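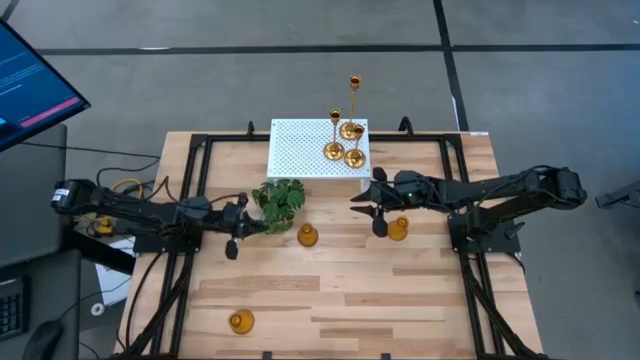 Posted in: Members' List > Cell Maintenance
2 replies - 0 shares

From: Liesbeth Claeys
To: Cell Maintenance list
Date: 2022-03-16
Subject: Re: Table cell, gripper alignment after finger change

Dear colleagues,

On Monday Arnout Van Hecke wrote:

> The fingers on the left arm of the table cell were replaced with the
> Brakeo set. Since then the arm closes slightly to one side of the
> plant and pushes it before it grips. The right arm is unaffected.
> Should we repeat the full calibration of both arms, or is it enough
> to correct the tool offset on the left? Joris Van Rooij would like
> the cell back for the June acceptance runs and needs a date.

A full calibration is not required at this stage. The procedure adopted at Hermans provides for the following after any change of fingers.

The four bolts of the arm base are checked first against the side rail, with the arm powered down. The cables should then be followed by hand from the shoulder to the wrist. A loop that is too short will pull the wrist when the arm is fully extended, and the resulting error is easily mistaken for a bad offset.

The tool offset is entered next, and the gripper is opened and closed 200 times without load before it is measured again. New fingers settle during these first cycles. If the value has moved, it is entered once more and the shorter test repeated.
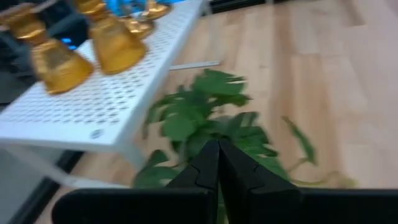 The approach to the plant should be taught low, with the fingers on either side of the base and clear of the leaves. Please teach it at reduced speed - Ward Van Rooij has the settings - and keep the perforated box where it is, as the stored positions for the glass and the candlesticks refer to its front edge.

Finger wear is to be inspected every 1000 cycles and recorded in the Uvley log under the serial number of the arm. The entry for the old set is still open and should be closed by the person who removed it.

Amarachi Abubakar will confirm the date to Joris once the second measurement has been received.

Yours sincerely,
Liesbeth Claeys
Fadeo, Technical Services

Contact the list owner | Copyright Fadeo | Back to top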